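Cables: a talk in one drawer
Speaker notes, Plerasstead community hall, 07/03/2025
Thodoris Katsaros

Clicker in left hand. Water on the lectern, away from the laptop this time.

Opening. Ask who has a drawer. Don't say what kind of drawer. Wait. They'll all know, and the ones who look at the floor have two.

Tell the Sarnon story, short version. We moved house in January and I carried a box marked KITCHEN MISC up three flights of stairs. No kitchen in it. Cords, for the most part, including one for a printer we gave to my cousin before the kids were born. I had paid a man by the hour to drive that to us. Pause here for the people who have done the same.

Then the numbers, such as they are. I sat down one evening and sorted the lot. It took 18 bread ties and most of a football match. At the end I had 10 cords I could name and a heap I could only describe. Athina Stefanou in our office at Alexiou did hers the week after and sent me a message that just said "why do I own a modem".

Slide change. Leave both up, say nothing for a bit, drink water.

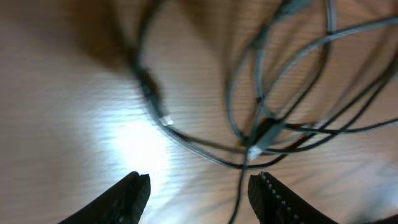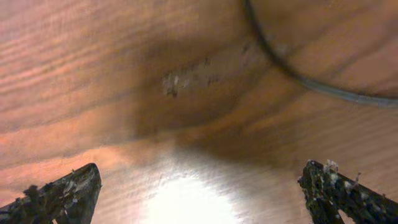 Cords don't tangle out of spite, though I held that view for years. A long thin thing with free ends, put in a box and jiggled, will tie itself up, and there are physics people who have spent good grant money confirming it. You can get the same result for free by putting one in your coat pocket. What matters for us is how it was put away. Look at the loops in the first slide, all those long arcs crossing over each other, and then at the small white tip on the left. Point to the tip. That's your way in. Start from an end, any end, and work back towards the middle. Everyone wants to grab the middle and shake it, and I include my own father, who was otherwise a patient man.

If somebody asks about the whitish flecks on the wood in the second slide: could be worn finish, could be crumbs, I'm not taking bets. Good moment to mention doing this on a towel if you care about your table. Plugs scratch. Ourania Triantafyllou will be in the second row and she will have views on beeswax. Let her go for a minute, then move on.

Demonstration. Over-under coil. Do it slowly, twice, with the orange extension cord from the ute. First loop normal, second loop with the wrist turned under, and so on to the end. Throw it down the aisle to show it runs out clean. CHECK THE AISLE FIRST. (Trendetville, last year. I have apologised to Thanasis Papadakis and his coffee.)

Then hand out the practice cords and give them ten minutes. Christos Makris has the box. Anyone who wraps from hand to elbow gets a kindly look and a second go.

Labels. Masking tape folded over into a flag, pen that doesn't smudge. Write the name of the thing it belongs to. "Black one" is no use to you. Neither is "important", which I found on four of mine.

Throwing out. They'll resist this part. Suggest a bag in the garage with the month on it, and if you haven't gone digging in it by the next summer, take it to the e-waste bin at the transfer station. Not the kerbside bin. Say that again, louder.

Questions. Somebody will ask if they should keep a spare of everything. I keep one spare of the phone charger and I hide it from my family.

Stack the chairs after. Get the orange cord back off Christos.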